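Druvside build update: the practice table is up and running in simulation

August 2022

Quick news from the back corner of the Druvside workshop in Sandport, where our shared arm project has finally gotten past the "pile of parts and big talk" stage. We have a working simulated table! It's called Gebru, it runs on the old desktop by the tool wall, and any member with a key can start it up and push a virtual arm at things until closing time. I've been at it most evenings and my own garage project is gathering dust because of it.

For those who missed the note in April, the plan is to build a small two-finger arm for the workshop bench, and to get the control code behaving on screen before we let it near real motors. (We fried one driver board doing it the other way around. It was my turn at the keyboard. Moving on.) The controller is our own, called Timosham, and it's up to build 3008 as I type this, a number that says more about my typing than about progress.

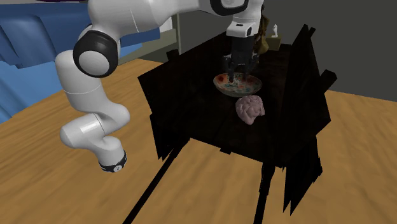 Bowl work took up most of my month. A flat block on a flat table is easy, you come straight down and close, but a curved dish means the fingers have a rim to clear on the way in and a slope under them once they get there. Timosham used to plan the lowering move as if the whole tabletop were one height, so the first few builds drove the fingers right into the rim. Now it reads the height under the gripper as it goes, and with the fingers down at the bowl like this and that pink brain parked right in front, I also get to see if the arm keeps its elbow out of the way of the neighbors. The brain was my pick from the free model folder, by the way, and I'm keeping it. All those folds are a great test for the contact code!

The table model still needs love. Its outline comes out jagged, with dark shards sticking off the sides, and I think it's our mesh import chewing up the edges. It doesn't seem to bother the physics much, but it bugs me every time I open the thing, so if you know your way around mesh cleanup please come find me.

Small objects are the other half of the job. The target I care about most is the die, since it's tiny next to everything else and the fingers have to line up square with its sides before they close. My last long batch was 91 tries with the die started in different places, and the log marked 41 of them as good grasps. That's not a number to brag about, but the batch before it was so bad that I deleted the log. Most of the misses came from the fingers closing a hair too early, and there's a fix for that in the next build. 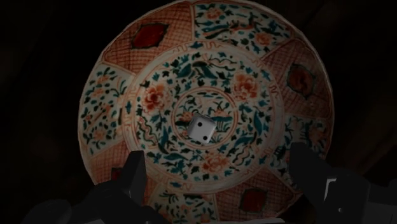 Do you need to know how to code to take a turn?
Members who have never written a line can drive the arm with the game controller that's plugged into the desktop, and Gebru saves each run on its own. If you'd like to change how the arm plans its moves, that part is in Python, and there's a getting-started sheet taped to the side of the monitor.

We also have two views set up now, one that rides along looking past the fingers and one that looks over the whole table from off to the side. I like the wide one for catching dumb mistakes, like the arm heading off toward the wrong end of the table while the close view shows nothing but black. The close one is better for the last bit before a grasp. Switching between them is the tab key, and please put it back on wide when you're done or the next person will think it's broken (I did, twice).
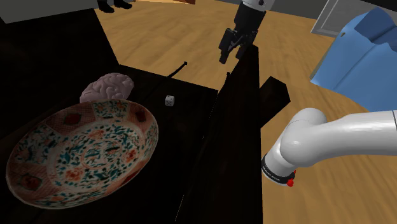
What's next on the bench

The real arm has 4 joints printed and sanded, and the base plate is cut and waiting for its bearings. The gripper fingers are next on the printer, and I want to try a soft rubber pad on the inside faces before we settle on a shape. If you have scrap rubber sheet at home, drop it in the bin under the drill press and it'll get used.

Build nights carry on as usual, the door is open from six, and the desktop takes a good few minutes to load everything, so start it before you make your coffee.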